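Home | Phones | Audio | Wearables | Features

Omelero's cheap phone keeps the battery you can swap

Last updated: October
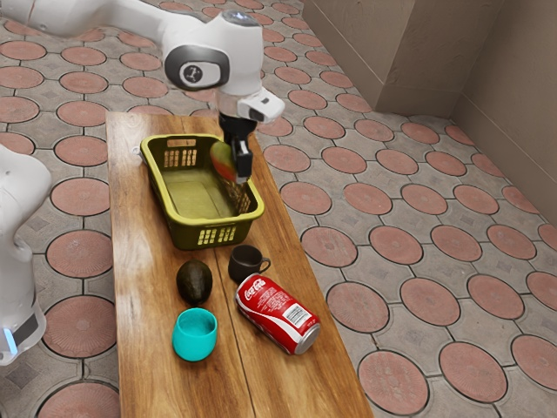 A white robot arm over a long wooden table.

Omelero has spent the past year working on a phone that most of its rivals would have dropped from the lineup. The Bramwell is a plain handset with a removable battery, a headphone jack and a screen that is easy to read outdoors. It goes on sale next month for $300.

The company is based in Beltdale and employs 20 people. Natalie Pearce, who runs the hardware side, said the battery was settled before anything else.

"People kept telling us their old phone was fine except that it died by lunch," she said. "They didn't want a new one. They wanted a new battery."

The back cover comes off with a thumbnail. A spare battery will be sold separately, and Pearce said the same part will fit the next model as well. Storage is modest, but there is a card slot next to the SIM tray.

Software may be the harder sell. The Bramwell ships with few apps and no voice assistant. Omelero promises security updates for 8 years, a long time for a small company to commit to. Eyvindur Egilsson, the lead developer, said the team kept its changes to the system small so that updates would take less work.

Around 300 people in Ururham have been using early units since spring. Their main complaint was the camera, which was slow to focus indoors. Egilsson said an update has cut the delay, though low light is still a weak point.

The phone comes in gray and dark green. Orders placed through the company's site will ship first, and stores in Beltdale will have stock a week later.

14 comments | 62 shares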